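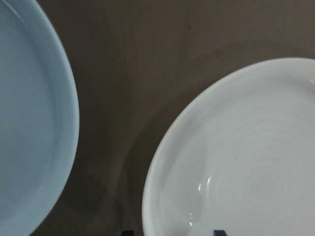
Filed under: Care & Set-Up Guides > Tableware

Last updated: July 8, 2018

Section 3. Unpacking, Washing and Setting Out Your Dunine Tableware

Thank you for bringing Dunine plates and bowls into your home! We know it is tempting to go straight to dinner, but please give yourself a quiet half hour for this first part. It goes easily, and most chips happen on the very first day, before anybody has eaten a thing.

Before you begin, clear a surface you can walk up to from at least two sides and cover it with plain brown paper (an old tablecloth is fine too). If you have a whole set to sort, painter's tape is a great help – run a few strips across the paper to make sections, and give each place setting a section of its own.

1. Open the carton from the top and lift out the cardboard divider. Keep it for now.

2. Take out one piece at a time, holding it with both hands under the rim. Set it down flat before you reach for the next one.

3. Run a fingertip slowly around the edge. Our glazes vary a little from piece to piece, and small changes in tone or a tiny speck are part of how they are made. A sharp spot or a crack is another matter, so put that piece aside and see Section 7.

4. Leave a good hand's width between pieces while you check them. Plates that sit too close tend to find each other when you turn around for the next one.

CAUTION: Do not slide a plate across bare stone or tile. The unglazed foot can scratch the surface, and grit can scratch the foot right back.
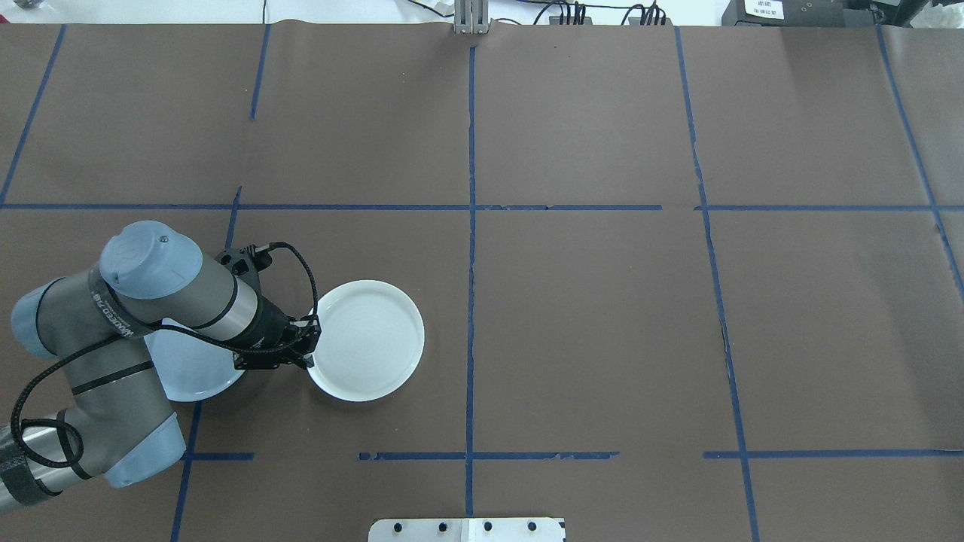

5. When you need to move a plate to another section, lift it clear of the paper and set it down again, and don't stack anything until every piece has been looked over.

6. Wash everything by hand in warm water with a mild soap. The ridged pieces like a soft brush, worked around in circles from the center out. Let them air dry for 12 hours before the first use.

7. Stack plates with plates and bowls with bowls, no more than 5 high, with a paper napkin or a bit of felt between them if you have it.

NOTE: Pieces from the older Trodari line may be stacked with these, but they are slightly heavier and should always go at the bottom.

If anything arrived damaged, write to Atard customer care within 90 days and mention order form 3860. Please keep the carton until you hear from us.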